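**Sorensen House Residents' Services** | 2024-05-15

1/ Residents' Services has completed its review of the shared kitchens at Sorensen House. This thread sets out the new arrangements for mugs, measuring spoons and other small utensils. Please read it through before your next booking.

2/ The arrangements apply to the ground-floor kitchen and to the Dudinden annex. The kitchen in the Tromora wing is closed for painting and will follow in September.

3/ We received 313 responses to the kitchen survey. Thank you to all residents who took part. The most frequent complaint concerned crowded cupboards. The second concerned mugs stacked inside one another, which leads to chipped rims and broken handles.

4/ Mugs will no longer be stacked. Each kitchen is being supplied with mug trees, and the upper cupboard to the left of the sink will be given over to plates and bowls.

5/ Please hang mugs by the handle, one to a hook. Fill opposite sides of the tree in turn so that the weight stays even. A tree loaded on one side can tip when the last mug is lifted off.

6/ Mugs should be dried before they are hung. Dish towels are kept on the rail by the door and are changed every morning.

7/ Large soup mugs and travel cups do not belong on the tree. They go on the open shelf – handles facing out, please.

8/ Personal mugs remain welcome. They must carry a name label on the base. Unlabeled mugs found during the monthly check will be added to the shared supply.

9/ Measuring spoons and cups move to the second drawer, beside the kitchen scale. The loose utensil jar has been withdrawn. It was difficult to clean and items at the bottom were rarely found.

10/ Spoons with wooden handles are to be washed by hand and dried at once. They must not be left to soak and must not go in the dishwasher. Several handles have split over the past year and had to be replaced from the kitchen fund.

11/ The replacement fund for both kitchens stands at 800 dollars for the year. It covers mugs, utensils, towels and cutting boards. Requests may be made on the form inside the pantry door.

12/ We have been asked which style of mug tree was selected. The order placed with Lutetti is for a white model with a round base, a tall slim pole and curved hooks at the top. It takes up little counter space, and the base can be wiped down along with the counter.

13/

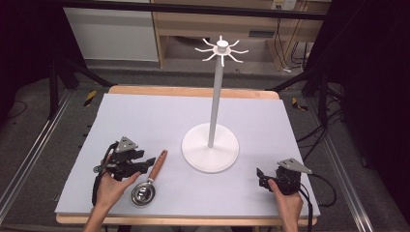
*Posted by Residents' Services, Sorensen House*

The white mug tree, with its hooks still empty, and a measuring spoon with a round metal bowl and a long wooden handle. Spoons of this kind fall under the hand-washing rule in post 10.

14/ The hooks fan out from the top of the pole on all sides. Residents with heavier stoneware are asked to keep it on the open shelf with the soup mugs for the time being. We will look at this again once the trees have been in daily use.

15/ Placement: the ground-floor kitchen will have its trees on the counter between the kettle and the bread bin. In the Dudinden annex they will stand on the side table. Please do not move them to the windowsill – the blinds catch on the hooks.

16/ The cupboards will be emptied and wiped out before the change. Please remove personal items from the shared shelves by 6 p.m. on the evening before your kitchen is done. Notices with the dates will be posted on both kitchen doors.

17/ Items left behind will be boxed and kept at the front desk for 3 weeks. After that they will be offered to other residents.

18/ Questions about the drawers, the labels or the fund may be left at the front desk or sent as a reply to this thread. Replies are read each weekday morning.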